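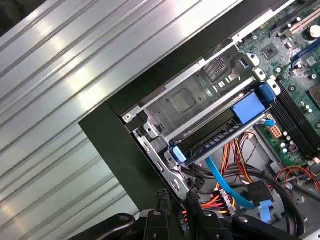
Home Issues Articles Authors Submit Search

We use cookies to improve your reading experience. Accept Manage settings

4. Storage and second use of office computers in Dradville

4.1 Where the machines were kept

The survey asked each workplace to show us where computers went after they stopped being used at a desk. In all 14 workplaces there was such a spot, though only three had a name for it. The others used whatever room was free: a stationery closet, the space under a back staircase, a former darkroom at the print shop. At the Rostine insurance office the computers shared a room with paper files that had to be held for a fixed period, and both were cleared out on the same day when that period ended.

The records we were given covered 494 desktop computers taken out of service during the study period. Laptops were left out. Most workplaces handled laptops under leasing contracts, and the leasing firm took them back on a set date, so the question of storage did not come up in the same way.

Age was not a good guide to how long a desktop stayed in storage. Some fairly new machines sat for years after a department closed, and some very old ones were gone within a week because someone needed the shelf. The person in charge of the room mattered more. Where one named employee held the key and kept a list, machines moved on. Where the room was open to everyone, it filled up until the door was hard to close, and then a truck was ordered.

4.2 Reasons given for keeping machines

In interviews, staff gave the same few reasons many times. The most common was that a machine might be needed as a spare. We asked how often a stored machine had been brought back into use as a spare, and the answers were vague. Leanne Nuttall, office manager at a surveying firm, could recall two cases, both of them on the same morning after a power failure.

The second reason was data. Staff did not want to release a computer while its drive was still inside, and few felt sure they knew how to take it out or wipe it. One clerk had been told by a former supervisor that deleting files was enough and by a later one that it was not, and she had dealt with the conflict by leaving the machines where they were. This worry was found in small and large workplaces alike. It was strongest in the two medical offices, where written policy required that drives be destroyed but did not name a person to do it.

The third reason was price. Several managers remembered what the computers had cost and felt that throwing them out was a waste. They also knew that the resale value was low. These two views were often stated in the same answer, and we coded them separately.

Cost of removal came up less than we had expected from earlier work. Dudás, the local scrap dealer, collected without charge above a certain load, and most workplaces knew this. Those that did not know tended to be on the upper floors of shared buildings, where the landlord arranged all waste removal and tenants had no direct contact with the dealer.

4.3 Effect of case design on sorting

Once machines left storage, they went either to Dudás or to the Brestance reuse workshop. The workshop took in whole computers, tested them, and sold the working ones at low prices to households. Computers that failed testing were stripped for parts, and the rest was sold as sorted metal.

Sorting time depended a good deal on the case. A case whose drives could be reached after the side was taken off was quick to handle. A case in which the drives sat behind other parts took longer, and workshop staff put these on a separate bench and left them for quiet days. Drive cages of stamped sheet steel, with bent flanges, slots and tabs along the edges, are shown in Figure 3, which has one such cage inside the dark-edged opening of a desktop case, next to a ribbed aluminum panel. Steel and aluminum fetch different prices, so the workshop kept them in separate bins wherever the two could be parted by hand. Where they were joined in a way that needed cutting, the piece went in with the mixed metal.

Maarten Michiels, who ran the sorting bench for most of the study period, thought that sorting skill was being undervalued in the workshop's own accounts. The accounts recorded money from the sale of metal under one heading, and labor under another, with no link between them. It was therefore not possible for us to say which kinds of case paid for the time spent on them. We tried to estimate this from the bench diaries, but entries were too uneven. Some days list every machine by maker and model. Others say only "towers" or "same as yesterday."

4.4 Households that bought from the workshop

A short questionnaire was sent with each computer sold. Return was low among buyers who paid in cash at the counter and much better among those who had ordered ahead. Of the households that answered, 80 percent said that the computer was mainly for schoolwork. Other uses were letters, family photographs and, in a small number of cases, running a business from home.

Several buyers wrote at length. They described noise from the fan, the weight of the machine on the bus, and the trouble of finding a monitor cable that fit. Few wrote about speed. One buyer had returned twice for more memory and asked that the workshop stay open later on Tuesday, when she finished her shift. The workshop later did so, for reasons connected with its lease.

We also asked what the household planned to do with the computer when it stopped working. The usual answers were that it would be taken back to the workshop or that the household did not know. Closets and garages were named often enough that we suspect the pattern in Section 4.1 repeats itself at home, on a smaller scale and with no list and no key.

4.5 Limits of the data

The workplace records were kept for other purposes, and their quality differs. Two workplaces counted a monitor and a computer as one item until we asked them to separate the figures. The insurance office supplied its list on paper, and it was typed in twice by Nadhirah Gunawan and Mattes Janssen, who then compared the two versions line by line. Rizwan Pirzada checked the serial numbers against the workshop's intake book, but the scrap dealer kept no such book and weighed each load as a whole.

Machines that went straight from a desk to a dumpster do not appear anywhere in our data. Staff at four workplaces told us this had happened, usually during a move. We have no means of putting a number on it, and the totals given in Section 5 should be read as totals for stored machines only.

Previous section Next section References Cite this article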